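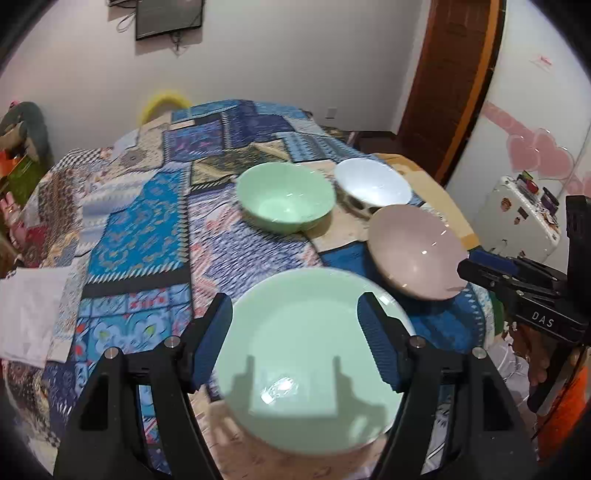

Juin, reprise à 14 h

Panne de la pince droite, suite. Au départ je croyais à un problème de patins. Lindalva Marinho penchait pour l'encodeur et elle avait raison.

Symptôme : l'ouverture enregistrée se fige alors que les mâchoires continuent de bouger. À la relecture, la valeur reste bloquée à 44 mm pendant toute la prise du bol, puis saute d'un coup. Sur les 275 essais de la série vaisselle, six présentent le défaut, tous côté droit. Rien à gauche.

Vérifié :
- pivots : pas de jeu anormal
- patins bleus : propres, bien collés
- connecteur d'encodeur : verrou fendu, la fiche recule quand on tire sur le câble

J'ai reproduit la panne à la main en pliant le câble vers l'arrière, poignet tourné. C'est la position qu'on prend pour attraper un bol par le bord. Avec le grand plat vert le poignet reste droit et je n'ai rien eu.

Côté logiciel, Tulach ne signale rien : il garde la dernière valeur reçue et la réécrit. L'alarme de perte de signal existe mais le seuil était réglé à 810 ms, beaucoup trop long. À baisser, valeur à décider avec Lindalva.

Réparation provisoire : fiche remise, collier serré sur le câble, boucle de mou au-dessus du poignet. Connecteur neuf demandé chez Tekis, pas de délai annoncé.

Les six essais sont à sortir du lot Godurcombe. Ne pas interpoler les ouvertures manquantes. Reste à revoir la série linge, faite avec la même pince.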